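Clendeleo Help > Arms and Grippers > Faults

Gripper opens by itself after a protective stop
posted by sima_bench, 2024-09-03

I run a two-finger gripper on a small Gemik arm, doing household stuff on a table: sheets, bits of fabric, dishes into a rack and out again. Since the last controller update it has developed an opinion about emergencies. Any time the arm goes into a protective stop, the fingers hold for a second or two and then open, politely, as if handing me the problem.

With cloth I don't care. With crockery I have become a person who buys crockery. The log gives me fault 28 followed by "tool output reset" and nothing else useful. I've swapped the cable and reseated the tool connector.

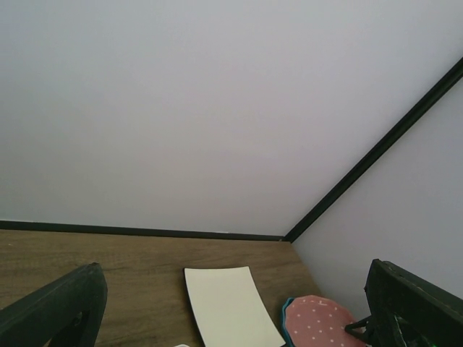 Does the gripper lose power when the arm stops?
It shouldn't. The 24 V supply stays up in a protective stop, and only a full emergency stop cuts it on my setup.

So why does it let go, and how do I make it quit?

Manaia Prendergast

Fault 28 is the arm complaining about contact force. The letting go is a separate matter. Look in the tool settings for "output state on stop." The April update put mine back to "low," and on a lot of grippers low means open. Set it to "hold last," save, and then power cycle the controller. Saving alone does nothing, a design choice I have admired for months.

Test it with something you dislike. I close on a foam block, trip a stop by leaning on the forearm at slow speed, and wait a full minute, because mine used to let go late.
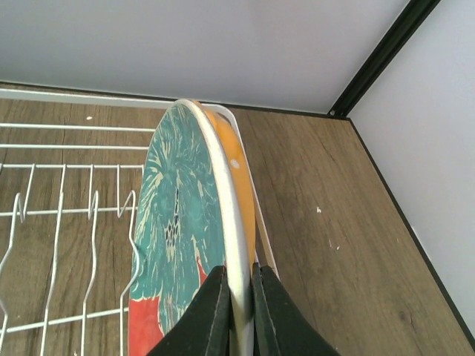
Then do the same over the rack, at whatever height you normally release from, and keep your hands out of it. If the thing starts to slip, let it. A plate costs less than a finger, and the arm may resume sooner than you expect if auto-recover is on. Turn auto-recover off while you're in that menu. It was on by default on mine.

One more: if you have a release step in your stop handler, "hold last" won't save you. The handler runs anyway. Mine had a release on line 1,006 of a script I swore I hadn't touched.

ullard_fan

had this. reinstalled everything, took 11 hours, went away. came back a week later. good luck

sima_bench

It was both. Output state was set to low, and there was a release in my handler, written by me, with a comment saying "temporary." Seven stops on the foam block since then and it holds every time. Auto-recover is off too. I'm leaving the contact fault for another thread once I've looked at my approach speed.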